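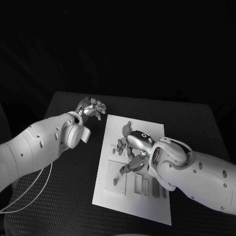 I've been selling table covers for a while now and the Virnar sheet is the one I keep reordering for myself. It's a plain cotton cover, cut flat with no elastic and no fitted corners, so you can throw it over pretty much any table you own. White is still my favorite color for it, and I love how a white sheet looks laid over a dark gray tabletop - really crisp! If your table is light oak or pine, have a look at the sand or the moss green too.

The cloth is woven for us by Kolitz, and it's a bit heavier than the one we carried before (a few of you wrote in asking for that, so thank you). It hangs nicely over an edge and it doesn't slide around every time somebody reaches for the salt. I iron mine while it's still damp. My sister-in-law never irons hers and it looks fine, just more relaxed.

Sizes

Small, for side tables and desks
Medium, seats four
Large, seats six to eight

All three come with the same narrow hem, double stitched. If you're between sizes I'd go up, especially if you like a long drop at the ends.

Washing

Warm wash, low tumble, no bleach on the colors. Expect it to shrink a little the first time - we cut it generously with that in mind. For red wine I use cold water and dish soap right away, then a normal wash. Candle wax is a pain, so put it in the freezer first and then scrape it with a butter knife.

Price and shipping

Small is $27, medium is $38 and large is $49. Orders leave our shop within 3 working days, and you have 28 days to send it back if it's unwashed. The moss green is sold out in large until July, sorry! Small and medium are on the shelf.

Goes well with

Iturra napkins, set of four, same cotton
Onel felt underlay, if you worry about hot dishes

Item no. 501. Please mention it if you email me about a custom length, and measure your table twice before you do!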